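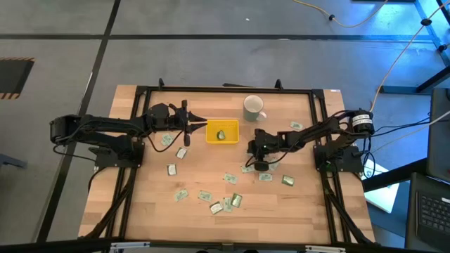
Open day at the Halvorsen media accelerator
By Mirjam Koller
25/04/2026

The Halvorsen program gives small news startups desk space, a modest check and a great deal of advice. Once a year it lets the public in to look at them. I went with a notebook and low expectations of the sandwiches, and came home with a tote bag, so the day was already ahead of last year's.

Director Friederike Stöcker opened with a talk on the future of local journalism. The future has been moved to December, when the current class finishes and has to find money of its own. Until then each team gets mentoring, legal help and the use of a coffee machine with a laminated sheet of rules.

She was good on the numbers, which these events usually skip. The program had 900 applications this time, and a lot of them, she said, were the same newsletter. A man behind me closed his laptop.

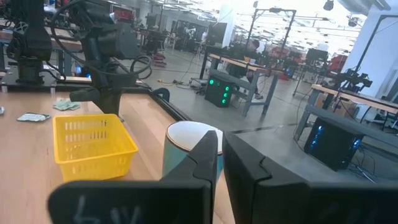
The newsletter people

Roven is a newsletter about one county's planning disputes, written by Rin Tanabe, who has read more parking studies than is good for anyone. It has 1650 paying subscribers. I asked who pays to read about setbacks and curb cuts, and she said mostly the people suing each other. Churn is low while the case is open.

She plans to add a second county in the fall and is looking for a reporter who can sit through a zoning appeal without a phone. The pay is fair. The chairs at the county office, she warned me, are a separate matter.

The audio people

Traltik makes a short daily radio show for stations that can no longer afford a morning host. Shota Oda played us 2 minutes of it on a speaker that had clearly been chosen for its looks. The show is better than I wanted it to be. Stations drop in their own weather and school closings, and the thing comes out sounding as if somebody in town got up early to do it.

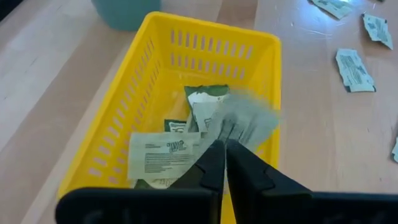 Whether a station that takes the show will ever hire a morning host again was the obvious question, and a student in the second row asked it. Oda said that was up to the stations. He then said he used to be a morning host, and the room went a little quiet.

The one without a product

Bretska is still deciding what it is. Last summer it was an app for tipping reporters. Now it's a membership tool for very small papers, and Kaede Sakamoto told me cheerfully that this could change by lunch. Lunch came and it was still a membership tool – I checked. It has signed up 40 papers for a free trial, and I hope some of them stay, if only because hers was the one pitch without the word "ecosystem" in it.

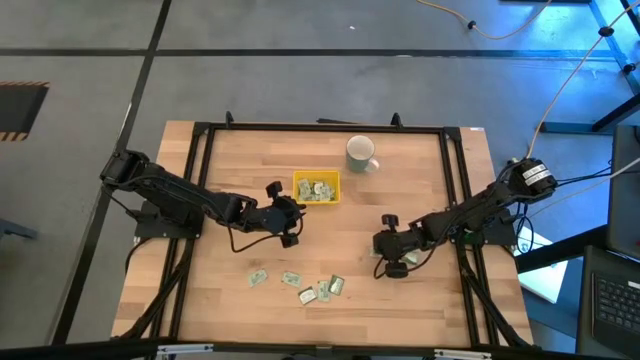
The tabletop from overhead, with the small yellow bin.

The closing panel was on trust and ran long. I left during the second round of thank-yous, by the side stairs, with two sandwiches. Egg, both of them. Applications for the next class open in the winter, and the form asks for a one-sentence description of your company, with a box that takes a paragraph.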